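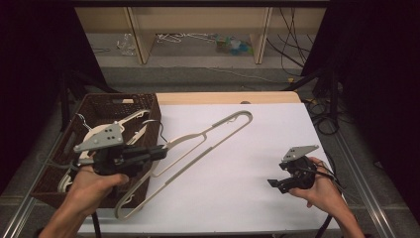

Stikcombe Hangers: read me first

Welcome! Stikcombe is the robotics club's dataset of two-handed tidying, and this first release is all about clothes hangers. We meet in the old textiles room at Samarakoon College, and everything in the folder was recorded, checked and labelled by club members between lessons and the late bus. We're very pleased with it, and we'd love other school and college clubs to have a go with it.

Why hangers

We began with wooden blocks, like everyone does, and got bored by the second week. Hangers are much more fun. They hook on to each other, they slide through one another, and a grip that works on the long bottom bar is no use at all up by the hook. They're also cheap, and every family in the club had spare ones at home. If you've ever tried to pull one hanger out of a pile with one hand, you already know why we went for two grippers!

What's in the folder

198 episodes, recorded by 11 members. Each episode is one go at one task by one person, using a hand-held gripper in each hand. For every episode you get:

video: head view, one file per episode
grip: how far open each gripper is, left and right in separate columns
notes: one short line typed by whoever was recording
label: task name, plus "done", "part done" or "stopped"

The two tasks

Basket out: take a hanger from the basket and lay it on the white surface.
Basket in: pick up a hanger from the white surface and put it back in the basket.

Members could choose which gripper did the lifting. Most people have a strong favourite, and you can see it straight away in the grip files. Rigoberto Orozco swapped sides halfway through his set on purpose, so his episodes are the ones to look at if you want both styles from the same person.

How we recorded

Start and finish with both grippers open and over the table. Hold still for a slow count of two at each end, as the trimming script looks for that pause. If a hanger goes on the floor, leave it there, finish the episode and label it "stopped". Please don't delete those! We threw away a whole afternoon of drops in the early days and were sorry later, when we wanted to know which grips slip.

Nusrat Bepari wrote the trimming script and the checker (both in the tools folder). Run the checker before anything else. It will tell you if a video and its grip file have different lengths, and it gives the episode number so you can find the culprit quickly.

Splits

33 episodes are held back for testing. We split by person and not by episode, so nobody in the test set turns up in training. It makes the scores lower and a lot more interesting -- our first model looked brilliant until we did this.

Things to watch out for

The left and right grip columns were the wrong way round in the first batch. We've fixed them, but if you downloaded a copy before June, please get a new one.

Labels were done by the members themselves, and we don't all agree on "part done". One person's untidy finish is another person's success. A second member checked every test episode, but the training ones have only been checked once.

It's a small set, from one room and one table, so please don't expect a model trained on it to cope with your wardrobe. We'd be thrilled if it did, though.

What we've tried so far

Ziltarar is our little model for guessing when a grip is about to close. It runs on the club laptop and trains over a lunch break. Dumeck is the follow-on project, where we're trying to play the movements back on a pair of desktop arms. Dumeck isn't ready to share yet (it's very good at pushing the basket along), but Ziltarar is in the models folder with its own notes.

Using it

Free for learning, teaching and club projects. Please mention Stikcombe if you show your results anywhere, and do send us a copy, as we put them up on the board by the door. If you find a wrong label, send the episode number and what you think it should be.

Next

Coat hangers with clips, if we can get enough of them, and then socks. Nusrat wants to do socks first -- the vote is still open.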